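Still not unpacked. March and I'm eating cereal out of a measuring cup because the bowls are in a box marked MISC, and there are 12 boxes marked MISC. My own fault.

Move itself was fine. Cavammont to Skikum, 100 miles, one long hill where the truck did not want to go. Andreadis quoted me $1,000 and it came out to $1,846 — stairs, apparently. Also a "long carry" fee. Read the quote. Read the back of the quote.

Things I'd do diffrent: label the side of the box, not the top. Kettle rides up front with you. Don't pack the shower curtain. Don't tell yourself you'll sort the papers on the other end, you won't, I have a gas bill from three apartments ago sitting on the new counter.

The new place is good though. Morning light in the kitchen, quiet neighbors so far, bakery on the corner that opens at 6. Already been too many times.
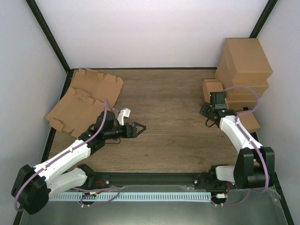 Filed under: Moving, Home

Next up is shelves. Ordered from Morkau, almost sure I measured teh wall right. More when they get here — or when I find the bowls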